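十一月的碎碎念：我终于把厨房里的香料理顺了

大家好呀，又到了我唠叨的时候。上个月有好几位读者来信问，家里的香料到底多久该换一次，我本来想随便回两句，结果一翻自己的柜子，脸都红了。小瓶子一层压一层，最里面那罐孜然还是搬家之前买的，拧开一闻，跟锯末差不多。好吧，那就拿我自己开刀。

我先把所有瓶瓶罐罐搬到餐桌上，一样一样闻。我的办法很土：倒一点在手心，搓两下，凑近了闻，要是得使劲才闻得出是什么，就别留了。整粒的胡椒、丁香、肉桂其实很耐放，避光的话放两三年也还有味道；磨成粉的就娇气得多，我现在开封之后半年内一定用完。最不经放的是干香草，罗勒和欧芹尤其如此，颜色一发灰就跟干草没区别了（我以前还拿它们撒在汤上，自我感觉特别良好……）。

Genalyn Tagle 看了我的草稿，回信说她家从来不买粉，全是整粒的，要用的时候现磨。我照着试了两个星期，香是真的香，尤其是芫荽籽，在干锅里小火焙到微微变色，再捣碎，整个屋子都是橘子皮一样的味道！但是早上赶时间的时候我还是会偷懒，所以留了一小罐现成的姜黄粉，这东西整块的我磨不动，也不想再染黄一块抹布。

还有位置的问题。我家香料架原来就挂在灶台上方，看着顺手，其实又热又潮，粉都结成块了。现在全挪到了冰箱对面的抽屉里，瓶子躺着放，标签朝上，拉开就能看见。标签我只写两样：名字和开封的月份。Yesenia Carhuamaca 建议再写上是在哪家店买的，我觉得有道理，可是手写标签写到后面字越来越丑，先这样吧。

买多少也值得说一说。以前我总觉得大袋划算，有一回在 Plaltuncombe 的集市上抱回一整袋570克的红椒粉，吃到最后只剩颜色没有味道。现在我每次只买小包，用完再去。摊主第一次见我只要那么一点点，还问我是不是做给猫吃的，哈哈。

最后送上我最近天天在吃的拌料：两勺白芝麻、一勺焙过的孜然、半勺粗盐、一小撮辣椒碎，捣到半碎就停手，别捣成粉。撒在烤南瓜上特别好，撒在煎蛋上也好，拌白米饭我也干过。吃不完的装进小瓶，盖紧，一个星期内吃掉，芝麻放久了会有股油哈味。

下一期想聊聊醋，家里有陈年老醋故事的朋友请直接回信给我，长短都行。

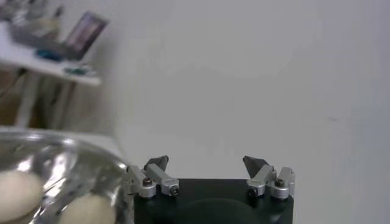

读者来信

上期讲腌柠檬，有人问能不能用青柠代替。可以的，我试过一小罐，皮更薄，入味也快一些，就是苦味会重一点，盐别减。另外有位读者说她的罐子里柠檬总浮上来，我的做法是上面压一只小碟子，汁水没过去就好。来信请尽量写上你用的罐子多大，这样我好回答。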